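Kitchen Chores: Where Two-Arm Machines Stand

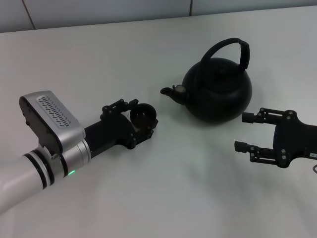
By the Clonel Automation Newsletter desk
Posted 2018-11-22 in Shop Floor and Home

Wurik has released the results of its November kettle trials, run at the company's test room in Grenasport. The task set was small: with 2 arms on a plain white table, take hold of a black kettle, tilt it, and return it upright to the place it started from. No water was used. The kettle has a tall arched handle and a short spout, and both shapes matter to the result.

Over 386 attempts, the arms completed the full sequence 80 percent of the time. Wurik counts an attempt as complete only if the kettle ends upright, the lid is still on, and no person has touched the table or the controls. Attempts stopped by the safety limit on wrist force are counted as failures.

Most failures came at the handle. An arched handle offers a narrow target from the side, and a finger pad that lands off center will turn the kettle before it lifts it. Wurik's position estimate is good to 2 millimeters on matte objects under even light. Curved dark surfaces give poorer readings, and the error grows when one arm blocks the view of the other. The remaining failures were divided between lids that shifted during the tilt and planning timeouts, in which the software found no path that kept the arms clear of each other.

Speed is a separate matter. The report gives no average time per attempt, only a ceiling after which the run is abandoned. Readers comparing these results with the Prendergast bench tests should note that Prendergast reports time and success together and allows one retry. The two sets of figures can't be placed side by side.

For shop-floor use, the numbers fall short. A fixed station that handles one part all day can be built with a simpler arm and a shaped fixture, and it will miss far less often. The case for two general-purpose arms rests on mixed work, where the next object is different from the last. The trials used one kettle throughout, so they say little on that point.

For the home, the gap is wider. A kitchen counter has clutter, changing light and hot liquid. Wurik says the next round will add a partly filled kettle and a second handle shape. Grip force logs from the November runs are available to subscribers on request.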